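Pillwood shoe stockroom and fitting area: monthly check, with comments

Branch: Irnon
Month: January
Started 7.40 am, before opening. Finished 9.15 am.
Floor area on the form: 1,740 square feet, shop and stockroom together.

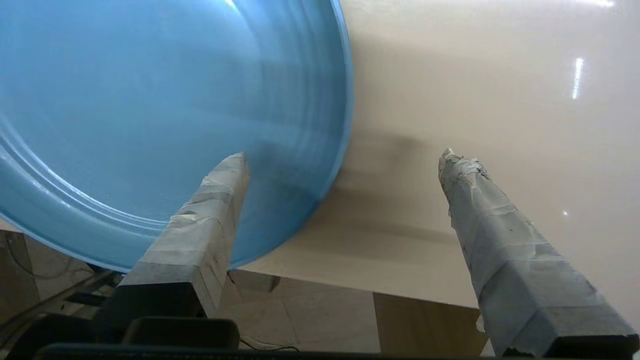
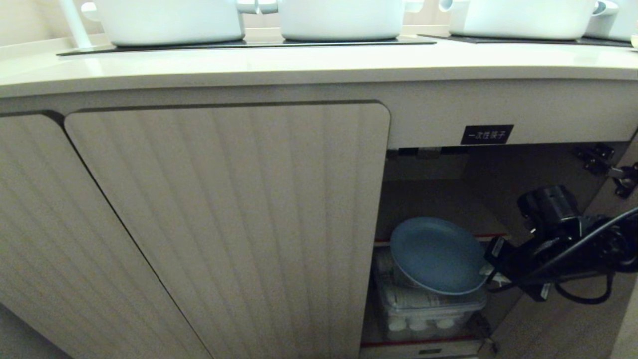
Mark each line OK, ACTION or N/A. Comments go under the line they belong to. Anything marked ACTION last month has to be looked at again, even if the shop says it has been sorted.

1. Fitting area

1.1 Benches steady, no wobble, no split seams. ACTION
The bench nearest the window rocks when you sit at the left end. One foot has lost its rubber cap. Turned to face the wall until the cap is replaced.

1.2 Carpet flat, edges stuck down. OK
The lifted corner from last month has been glued. Walked over it in heels and in flats and it held.

1.3 Floor mirrors fixed. OK

1.4 Foot gauges clean, sliders moving freely. OK
The children's gauge is stiff past size 10. Still readable.

1.5 Open boxes and tissue cleared between customers. ACTION
Not something I can see before opening, but the accident book has two trips over box lids since the last check. Both customers were walking up and down in a pair they were trying on and looking at their feet. Staff should put lids back under the box, and take away any pair the customer has said no to before bringing out the next.

1.6 Try-on socks in a covered tub, used ones kept apart. OK

2. Displays

2.1 Wall shelves level and tight to the bracket. OK
Dastari court shoes are on the top row again. They are light enough for it. The Dastari winter boots are not and should stay at waist height or lower.

2.2 Single shoes on display checked for loose heels and sharp buckles. ACTION
One Rezaei ankle strap sandal, size 5, style 3567 on the ticket, has a buckle pin sticking out past the frame. Taken off display. Check the other sizes of the same style in the stockroom before any more are sold.

2.3 Security tags not where they could scratch a foot. OK

2.4 Sale rack wheels locked. ACTION
Only one of the brakes works. Same comment as last month. The rack needs new wheels. Pushing it against the pillar does not count as locked.

3. Stockroom

3.1 Gangway clear to the back door. OK
Clear today. The next boot delivery should go straight onto the racking and not be left in the gangway overnight.

3.2 Boxes stacked no higher than the red line. ACTION
Bay 4 was over. Brought down during the check.

3.3 Ladder: feet, treads and locking bar. OK

3.4 Kick stool springs back when stepped off. OK

3.5 Racking bolted to wall, no bent uprights. OK
Upright at bay 2 has a scrape in the paint but is straight. Note it again next month.

3.6 Sprays and waterproofer in the metal cupboard, door shut. ACTION
A half-used can of suede spray was on the shelf over the heater. Moved. The spray must not be used in the stockroom with the door closed.

4. Fire and lighting

4.1 Extinguishers on hooks, pins in, dial in the green. OK
4.2 Emergency lights tested with the key. OK
4.3 Back door opens from inside without a key. OK
4.4 Ceiling lights over the fitting area. ACTION
One tube is flickering. Report to the landlord.

5. Carried over to next month

1.1 bench foot
2.2 Rezaei sandal, remaining sizes
2.4 sale rack wheels
4.4 tube

Copy to the shop folder and one to the area office. The shop keeps its copy until the next check is signed.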